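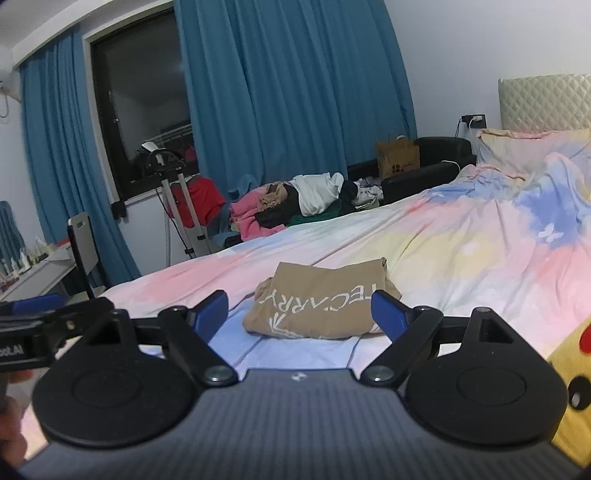 Bedding and a folded garment, Londwood House

Londwood House Staff Residence
Sleeping Room and Corridor Safety Inspection
Date of inspection: 23/07/2018
Inspector: Hilkka Halonen
Received for the residence: Tsegereda Zeleke, Residence Manager

Ratings used: S – satisfactory. A – action required. N – not inspected.

Section 1. Exits and corridors

1.1 Exit routes clear to full width: A
Comment: Two bicycles and a drying rack stood on the second floor landing, north stair. Residents were asked to move them and the landing was clear at the end of the visit. The same item was noted last October.

1.2 Exit signs lit and visible: S

1.3 Corridor doors close and latch without help: A
Comment: The door to Room 19 stops short of the latch. The closer needs adjustment or replacement. All other doors on the corridor latched on the first attempt.

1.4 Emergency lighting tested on battery: S
Comment: The log is complete. Entries should be signed with a full name – initials alone are not accepted.

Section 2. Smoke alarms and extinguishers

2.1 Alarm present and working in each sleeping room: A
Comment: The alarm in Room 14 did not sound when tested. The unit was replaced from stock during the visit and the new unit passed.

2.2 Alarm heads free of paint, tape and covers: S

2.3 Extinguishers in place, tagged and within service date: S
Comment: Service tags are from Honkanen. The bracket beside the laundry room is loose and should be refastened at the next routine visit.

Section 3. Sleeping rooms

3.1 Bed linen and clothing kept away from heaters: A
Comment: In three rooms the bed has been pushed against the wall heater. The residence rule is a clear space of one arm's length. Beds have been moved back, and a notice will go to all residents before the heating season.

3.2 Mattress labels present and legible: S
Comment: Replacement mattresses supplied by Deltitz carry the required label at the foot end.

3.3 Windows open fully and stay open: S
Comment: Stiff in Room 19, but operable by one person.

3.4 Candles, incense or smoking materials: S
Comment: None found.

3.5 Storage on top of wardrobes: A
Comment: Suitcases on several wardrobes are stacked close to the ceiling. Luggage may be kept in the basement store on request to the office.

Section 4. Electrical

4.1 Extension cords not linked together: A
Comment: One case, corrected on the spot. Please see House Rule 8.

4.2 Portable heaters: S
Comment: None found. Residents are reminded that personal heaters are not permitted in any sleeping room.

4.3 Panel doors closed and labeled: S

4.4 Laundry dryers, lint traps and ducts: A
Comment: The traps were clean. The duct behind the second dryer is crushed where the machine has been pushed back. The dryer is out of service until the duct is replaced.

Section 5. Basement store and boiler room

5.1 Boiler room free of stored items: S

5.2 Basement store, aisle width: N
Comment: The key was not available. To be inspected at the follow-up visit.

Actions and cost

Work order 382 has been opened with Sitham for items 1.3 and 4.4. The approved limit for both items together is $3,000. Any amount above this requires written approval from the Residence Manager before work begins.

Items 3.1 and 3.5 are to be handled by notice to residents. Item 2.1 is closed.

Response from the residence

Findings accepted. The basement key is now held at the front desk and will be issued to the inspector against signature. With regard to 1.1, a bicycle rack has been requested for the rear yard.
T. Zeleke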